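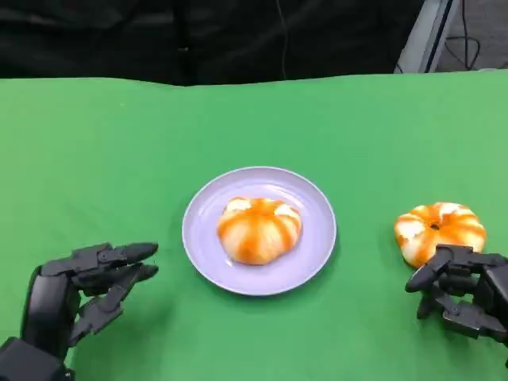

One pumpkin bun on the lavender plate.

Pumpkin buns! I've been wanting to write about these for weeks and I'm finally sitting down with a cup of tea to do it.

Posted 14 Nov 2018

I first saw stripy buns like this in the window of a bakery in Tinthorpe, on a wet afternoon when I'd only gone in to get my boots mended. I stood there with my nose practically on the glass. A bun that looks like a little pumpkin! Pale dough, big orange stripes running down from the top, and those lovely fat ridges between them. I bought two, ate one on the bus, and spent the rest of the journey turning the other one over and trying to work out how on earth you'd make it.

My answer, after a lot of flour, is two doughs. I make one plain batch of soft milk dough and colour a small piece of it orange (carrot powder from the Aasen shop in Stembridge, plus a tiny dab of food colouring when I want it really bright). The plain dough gets shaped into balls and the orange gets rolled out thin and cut into strips. Then you lay the strips over the ball so they all meet at the top, tuck the ends underneath, and leave the buns to puff up. As they rise the pale dough swells out between the strips and you get the ridges. I still crouch in front of the oven door to watch.

A few things I've picked up along the way. Roll the orange dough thinner than you think you should, or the stripes go thick and lumpy and the bun looks more like a parcel. Brush a little milk under each strip. I let mine rise for 15 minutes after the stripes go on, no longer, and then straight into the oven. If you leave tiny gaps at the top where the strips meet, a bit of the white peeps through, and I've grown very fond of that. My early ones had a great orange blob up there and it's much nicer without.

The filling is where you can please yourself. Sweet red bean is my favourite, but I've done cinnamon apple and a very messy chocolate one. My friend Vignesh Iyengar swears by mashed sweet potato with a pinch of salt, and having eaten three of his in one sitting I'm not going to argue.

And can we talk about that plate? It's from the Ustano stall at the spring fair, a soft purply grey with a raised rim, and I dithered over it for ages before I went back. Orange looks marvellous on it. Put it on a bright green cloth and the colours just sing! I'm usually a white china person, so this is quite a leap for me, and now I'm eyeing up the matching bowls.

The last batch made 13, and they're at their best on the day, though a quick warm-up the next morning brings them round nicely. They freeze well too, if you wrap each one separately. I've got some in the freezer for when my sister visits in February, and I'm already wondering if I could do a green stripy one and call it a watermelon. If anybody has tried it, do tell me how you kept the green from going khaki in the oven.

Share this post
27 shares
6 comments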